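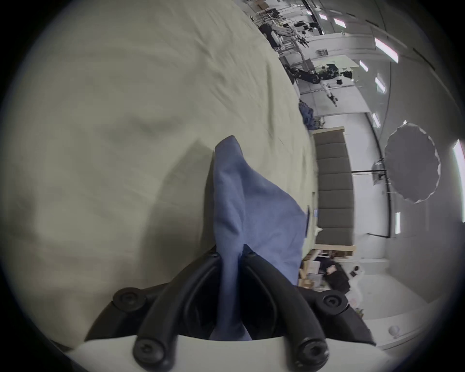
Svitlana Sirko has been folding other people's laundry for 9 years, the last 3 at Kosero. She talks fast and works faster.

"Cotton first, always," she says. "Sheets can wait." Why? "They take the whole table. You do one sheet, your done for ten minutes."

Her method for small cloths - pinch the middle, lift, let the sides drop, lay it down. No shaking. "Shaking is for rugs." Creases she smooths with the flat of the hand, from the center out.

And fitted sheets? A long sigh. "Corners into corners. Then I stop caring."

Stepan Lysenko, who trained her, still irons everything, pillowcases too. She doesnt. "I ironed one July, the whole month. Never again."

Cloths go in stacks of 20, blues apart from creams. On a busy day she gets through 50 before lunch - more if the phone stays quiet. It rings while we're talking. She lets it ring, picks up the next one.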